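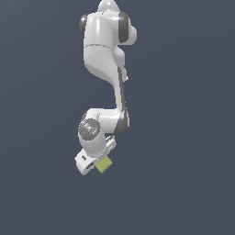 How to Clean an Email List Without Fooling Yourself

by Daranee Duangkaew

Every vendor has a page telling you to scrub your list twice a year, and most of those pages end with a button that sells scrubbing. I've run the newsletter at Cidstead long enough to distrust the button. Cleaning a list does help sometimes. It also throws away people who would have bought something. The steps below are what I do now, after doing it badly.

Step 1. Export everything before you touch it

Get the full list out, with signup date, signup source, last click and last purchase. Save that file somewhere your email tool can't reach. Your tool will say it keeps deleted contacts for a while. Maybe it does. When I moved us off Kiviva in August, the "archived" contacts came over without their signup dates, and I never got those back.

Step 2. Take out the hard bounces

This is the easy part and I have no quarrel with it. An address that doesn't exist should go. Most tools suppress these on their own, but check. Look at the bounce reason too. Some messages filed as hard bounces are really blocks by the receiving server, and those people may be perfectly reachable next week.

Step 3. Stop using opens to decide who is inactive

Apple Mail can load images whether or not a person reads the message, so plenty of "opens" are a machine fetching a pixel. Other readers keep images off and show up as dead while reading every word. If your tool offers an "engaged" segment, find out what goes into it. If support can't tell you, build your own.

I use clicks, replies, purchases and logins. A contact with none of those in the past year goes into a group called Quiet. On our list of 2833 that came to 128 people, far fewer than the tool wanted me to drop.

Step 4. Send the Quiet group one plain message

Skip the sad puppy and the "We miss you" subject line. Say what you send, how often, and ask if they still want it. Put one link in for staying and one for leaving. Wait two weeks, then send it again to anyone who didn't respond.

Ours brought back 36 clicks. Before you celebrate a number like that, look at the timing. Security scanners click links too, and they tend to hit every link in the message within seconds of delivery. Sudheer Sastry pulled our logs and found 4 that looked like scanners. I left them on the list and marked them to look at again.

Step 5. Suppress, don't delete

Move the remaining Quiet contacts to a suppressed status. If you delete them, an old import can bring them right back, unsubscribes included. Anyone who has asked you to erase their data is a separate matter and should be handled under your privacy policy.

Step 6. Check whether it did anything

Your click rate will go up. Of course it will, you made the bottom number smaller. Compare total clicks and total orders over the next several sends with the same stretch before. Ours were flat. Spam complaints went down a little, which could be the cleanup or could be that we mailed less that month.

If you pay by contact, check your bill as well. Some plans charge for suppressed contacts.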